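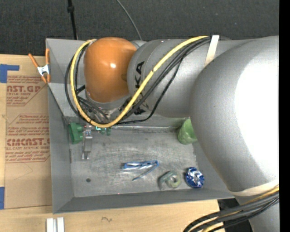 On 13 Jul 2026, a list member wrote:

> Before I hand over eighty quid, can somebody tell me whether the Ceneck box
> of Kneath has the proper subtitles on it or the ones Indix has been
> streaming since January? The shop page says "newly revised English
> subtitles", which could mean anything. I've got the old discs, but number 4
> skips in the middle of the ferry episode and I'd like to see how it ends
> before I die. Also, is the songbook worth having? And does anybody know why
> the running time is given as 264 minutes when my old set says longer?

Taking these in the wrong order.

The running time is the opening titles. The old set kept them on every episode and the new one plays them at the start of each disc, then goes straight into the story. You can switch them back on from the menu, under "Extras", where Ceneck has filed them next to the trailers. I watched two whole discs before finding this and had started to think I'd imagined the song. The next-episode previews have gone altogether, which I mind more than I expected to. The one before the ferry episode had the best joke in the series.

Subtitles. They are the Indix ones with some of the damage repaired. If you haven't seen the Indix version, it's the one where the grandmother, who in the old translation talked like somebody's actual grandmother, tells the postman to "chill". She no longer says that. She now says "calm yourself", so I suppose the letters did some good. On the other hand the postman still calls everyone "guys", including, on disc 3, a heron.

The signs are much better. The old discs didn't translate shop signs or letters at all, and there's a long shot of a note on a kitchen table in the second episode that I had been taking on trust for years. I had decided it was a farewell. It's about the bins. The scene plays quite differently now and I'm not sure I'm grateful.

What they haven't fixed is the songs. On the old set you got the lyrics in English along the bottom and the Japanese in our alphabet along the top, so you could make a fool of yourself in your own front room. Now you get the English only, and it vanishes whenever a character speaks over the music, which in this series is most of the time.

Picture: lovely, mostly. The rain looks like rain. There's one night scene near the end of disc 2 where the sky breaks up into stripes, and once seen it can't be unseen, so I apologise for mentioning it. The colours are a bit cooler than I remember, though what I remember is a television with a green tinge that I refused to have looked at.

The ferry episode is complete and I won't tell you how it ends. It's on disc 4 again, of 5. The last disc has one episode, an interview with the background painters and a slideshow you can't pause.

As for the songbook, it depends whether you can read music and how good your eyes are. The tunes are all there, printed in pale grey on cream. Two of them are the same tune. The cover is very nice.

Would I pay full price? I did, so I'm hardly the person to ask. If your other discs play all right you might wait, as Ceneck boxes have a way of turning up cheaper once the first lot of us have paid for them. You'd be welcome to borrow my disc 4 in the meantime. I'll be at the Genimthorpe screening next month with a bag of things to swap and could bring it along, provided it comes home in its case, unlike the last one I lent to this list.

While I'm here, does anyone still have the fan-made episode guide that used to be on the old site? The link in our welcome message goes to a page selling guttering. I only want the bit listing which episodes were shown out of order, as the new box follows the broadcast order and the dog is lost in one episode having been found in the one before.

Please trim your quotes when replying. I got the last digest on my phone and was still scrolling at the bus stop.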